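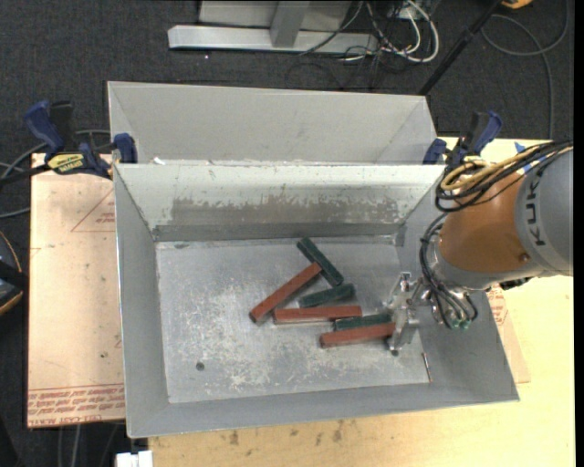

Gearóid Ó Néill asks whether the whitish patches on the bin floor are a defect in the metal, and whether the red and green blocks should be kept out of it until the matter is settled. He reports that the neutral cleaner named on the care sheet was applied on two occasions at Pleterthorpe and that the patches were still there the next morning.

Ticket subject: Marks on floor and rear wall of block bin
Site: Pleterthorpe, ground floor store
Item: Bostorley open bin, large, sheet metal, gray
Contents: Uibo blocks, rectangular, red-brown and dark green
Supplied by: Gandemex
Opened: July 6, 2021
Priority: Normal
Status: Closed, with one action carried over

Entry 1. Gandemex Customer Support

Thank you for your report. The request has been assigned to Ona Jaunzems. Before advice can be given, please confirm the following:

Whether the patches can be felt with a fingertip or only seen.
Whether any powder comes away on a dry white cloth.
Whether the worn band on the rear wall has a raised edge.
Which cleaning products have been used since delivery.
Whether any block shows a mark that matches the marks in the bin.

Please do not use a scouring pad, a wire brush or any acid cleaner while the ticket is open.

Entry 2. Gearóid Ó Néill, Pleterthorpe

The patches cannot be felt. A dry white cloth was passed over the floor of the bin and picked up a small amount of pale dust, with a trace of reddish color in it. The scratches can be felt, although none of them catches a fingernail.

The band on the rear wall is smooth in the middle. Its edge is ragged and can be felt in places, mostly on the lower side. The light surface above and below it appears sound. It was assumed here that the band was dirt, and a member of staff spent part of an afternoon washing it without result.

The store's record lists the neutral cleaner and, in March, a general floor cleaner that was used by mistake. The record does not say whether the bin was rinsed afterward.

The blocks have been wiped and checked on every face. Several of the red ones have dull corners. The green ones have pale rubs along the long edges. It is not clear which of these marks came from the bin and which came from the blocks striking each other.

Entry 3. Ona Jaunzems, Gandemex

Thank you for the full reply. The three kinds of mark should be treated separately.

Scuffs and scratches on the floor. These are ordinary wear. Blocks placed in an open bin come to rest on their corners and slide, and the floor takes the contact. The Bostorley care sheet treats such marks as acceptable if they cannot be caught with a fingernail. No repair is needed.

Whitish patches. A patch that cannot be felt and gives off a little dust is most often dried cleaner, with fine material from the blocks held in it. The floor cleaner used in March is a likely source. Neutral cleaner will not lift this once it has dried in layers. Please use the procedure below.

Band on the rear wall. This appears to be loss of the light surface where blocks have repeatedly met the slope on their way to the floor. It is not dirt and it will not wash off. Further washing should stop, as water may work under the ragged edge.

Procedure for the patches:

1. Remove all blocks and set them on a clean, dry surface, with the colors kept apart.
2. Take out any loose pieces from the floor, including the angle at the foot of the side walls.
3. Brush out the dust with a soft brush. Keep it away from the holes in the floor.
4. Wipe the floor with a cloth wrung out in warm water only. Leave the water in contact with the patches for 5 minutes.
5. Wipe again with a fresh cloth and dry at once.
6. Repeat one time if needed. Do not repeat again on the same day.

Entry 4. Gearóid Ó Néill, Pleterthorpe

The procedure was carried out this morning. After the first pass the patches nearest the left wall were fainter. After the second they could be seen only at a low angle. The patches toward the middle have improved less. The second cloth was noticeably pink, and there was no green on it.

A further question has been raised by the store. The care sheet refers to a service interval of 4,000 fills for the floor and 2,000 for the sloped wall. Is a fill to be counted each time a block is placed in the bin, or each time the bin is emptied and filled again? The two readings give very different dates, and the record at Pleterthorpe has been kept on the first.

Entry 5. Ona Jaunzems, Gandemex

A fill is one complete cycle, from empty to full to empty. A single block placed in the bin is not a fill. The record should be restated on that basis, and the earlier entries may be struck through and kept. We accept that the care sheet is unclear and have asked for the wording to be changed.

The remaining patches may be treated again after a week. If there is no change after that treatment, they should be regarded as staining and left alone. Staining of this kind does not affect the blocks.

As to the color on the cloth, the red blocks with dull corners are the probable source. Please rub one dull corner with a dry white cloth. If color comes away freely, that block should be withdrawn and returned to Gandemex for inspection. If it does not, the block may go back into the bin.

The red and green blocks may continue to be kept together. There is no requirement to sort them by color inside the bin, and they need not be laid flat. Our only request is that they be lowered onto the floor and not dropped against the rear slope.

Entry 6. Gearóid Ó Néill, Pleterthorpe

The dull corners were tested as requested. One red block left color on the cloth and has been set aside, wrapped, for return. The rest left none and are back in use. A return label is needed, as the one on file carries the old address.

The store accepts the explanation of the band. It asks whether the surface of the rear wall can be renewed on site.

Entry 7. Ona Jaunzems, Gandemex

A return label has been sent to the store's address. The rear wall cannot be renewed on site. A replacement liner for the slope is available from Bostorley to order, and a quotation will follow under a separate ticket. The bin may remain in use in the meantime, provided that the edge of the band is checked monthly and any lifted surface is reported.

Ticket closed. Carried over: inspection of returned red block.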